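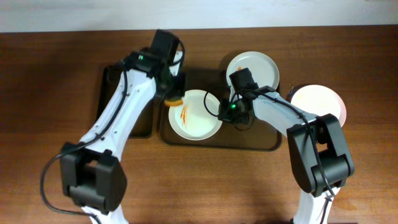
Table work with two arms. The left gripper holds a small orange piece of food over a white plate.

Can a machine clear the table? Sternix says "partly"

Reading time: 4 minutes

LYNCH – Small cafes and care homes have heard for many years that a robot will soon do the dishes for them. On Sunday the automation company Sternix presented its table-clearing system, called Zustar, to owners of such places, and the message was more modest than usual. According to the company, the system can do a part of the work, slowly, and a person must still be near.

Zustar consists of two arms, their grippers and the software which controls them. The company wants it to do the step between the guest and the dishwasher: to remove food that is left on a plate, to put the plate on the right pile and to leave the tray free. For a person this takes a few seconds and no thinking. For the machine it is a long series of small decisions, and in each of them something can go wrong.

In its latest internal trial, Sternix reports, the system finished 60 of 95 trays without help. In the other cases an operator had to stop it or correct it. The most frequent reason was a plate that moved when the gripper touched it. The second was food that stayed where it was.

The visitors were mostly interested in the time. One tray takes Zustar 5 minutes on average. The owner of a lunch place near the station said that her weekend helper would be finished and already on the phone by then. She still stayed until the end of the presentation, and she asked twice about the price.

Sternix did not give a price. It said that the first units would be rented and not sold, and that the rent would include the service visits.
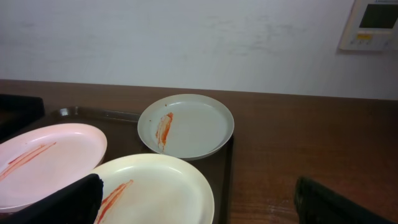

SHOP FLOOR & KITCHEN

Plates are more difficult than boxes

In warehouses the situation is different. Boxes have straight sides and a label, and they do not change their shape when they are lifted. Arms have been doing this kind of work for a long time, and the shops which buy them know quite well what they will get.

A plate has a thin rim, and it often lies partly over another plate or over the side of the tray. When streaks of orange food run across it, the machine must decide if they are dirt or decoration. It must also understand that a streak can be wiped away but a solid piece should be picked up first. Sternix says that it trains both actions separately and connects them only later, and that the connection is at this moment the weakest point of the whole system.

The regional catering firm Zillo, which serves school and office kitchens, has followed the development since spring. It will place one Zustar unit in its kitchen in Lynch in October. The unit will work there in the afternoon, after the lunch service, and only with trays that have been put aside for it. Nothing will change in the working hours of the kitchen staff during the test, the firm says.

Zillo is not expecting to save money in the first year. Its interest is in the late shift, for which it has trouble finding people. If the machine can reduce the pile before the evening team arrives, this would already be useful, even at a low speed. The firm has set its own condition: the unit must work for 18 shifts in a row without a broken dish. Until now Zustar has not reached this number.

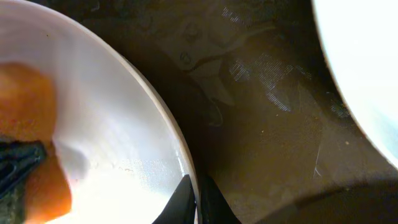

Cleaning the inside of a dish will remain the hardest part of the test. A fork or a cup can be recognized by its outline, but here the camera must look into the dish from a short distance and judge what is still there. Reflections make this more difficult. Strong light on a glossy white bowl can turn one part of it nearly pure white, and a pale bit of food in that place would be easy to miss. An orange piece against the same white is a much easier task. A dark, shiny surface next to the bowl gives glare too, and small crumbs on it need to be found as well if the customer expects a clean result. Sternix is now testing softer lamps and says that the difference is visible, but it did not present any results for this.

Two of the kitchen managers who attended had another worry. Their dishes come from different suppliers, and in one cupboard there may be heavy plates, light plastic plates and old bowls with a small chip in the rim. The company answered that the grip force can be adjusted for each type. However, somebody must first show each type to the system, and this takes an afternoon or more. For a kitchen with a single set of dishes it is acceptable. For the care home at the edge of town, where the families bring their own cups, it is probably not.

For private homes there is no plan. The company was asked about it several times and gave each time the same answer: a home kitchen has too many different things in it, and too little space for two arms.

Zillo will publish the results of the test after the last shift. Kitchens in the Lynch area that want to visit the unit can register with the firm from October.

Related items
Floor-cleaning machines return to the Lynch market hall
Self-checkout: why some shops are bringing back the cashier
Who folds the towels? A visit to a hotel laundry
Sternix looks for a larger workshop

Contact the newsroom | Copyright, all rights reserved | Back to top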